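Chapter 7
Rules for a Test Before the Robot Touches Water

When you finish this chapter, you will be able to write a test rule that another person can follow without asking you, and to decide which results from a simulated cell may be used in a safety file.

In the earlier chapters we spoke about fences, stop buttons and speed limits. These rules protect people. The rules of this chapter protect the test itself, and students often find them boring at first. I ask for some patience. In January, a group at Ornia had to throw away 1,230 of its 2,438 simulated runs, and the robot had done nothing wrong in them. The operators had not written down which version of the sink model was loaded.

We will use one task in the whole chapter. A single arm must take small items out of a sink basin. The task looks easy, but the faucet and the tap handles stand close to the path of the arm, and the wrist has to come over the rim before the gripper can go down into the basin.

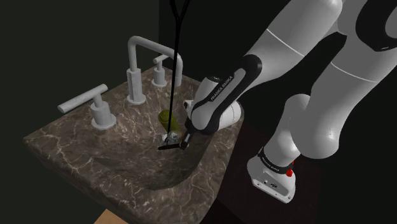
7.1 What a rule must contain

A good test rule has a limit, a method of checking, and the name of a responsible person. The sentence "The arm shall move carefully near the faucet" is not a rule. It has no limit, and two inspectors can read it in two ways. Compare it with the rule that Citlali Barajas wrote for the Ventura laboratory:

"No link of the arm shall come closer than 2 centimeters to the faucet or to a tap handle. The distance is checked at every time step of the simulation. A run that breaks the limit is marked as failed, even if the item was picked up."

The last part is important. Many young engineers want to count such a run as a success – the item is out of the sink, after all. In the house rules of Ventura it is a failure, and the operator may not change the mark afterwards. Only the test owner may do this, in writing.

7.2 Fixed and free conditions

Before the first run, you must declare what stays fixed and what may change. In our task the sink, the faucet and the base of the arm are fixed. The items in the basin are free: their kind, their place and the direction in which they lie. Eliseo Tovar, the test owner at Ventura, asks for 200 different starting positions before he accepts any result.

Viewpoints must be declared too. A tap handle near the viewpoint can hide part of an item, and a person who reviews the run from this side only may judge it wrongly.
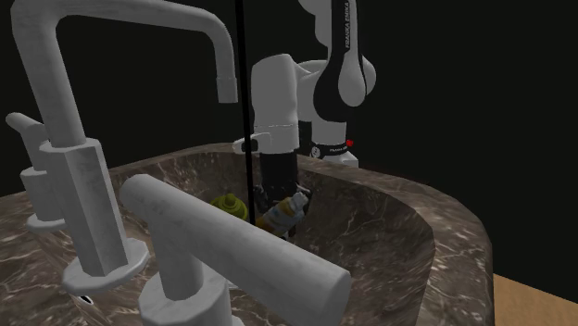 For this reason the reviewer must have a second viewpoint for each run that he or she approves. If the two views lead to different judgments, the run is called "open" and goes to the test owner. An open run is not included in the success rate, but it is listed in the report with its number.

7.3 Where simulation is not enough

A simulated run can show that a path keeps its distance, within the accuracy of the model. It cannot show how a real gripper holds a slippery bottle, unless the friction values were compared with measurements. You should therefore write next to every result if it comes from simulation or from the real cell. Do not mix the two in one table. In section 7.4 we will fill in a complete test sheet for the sink task, line by line.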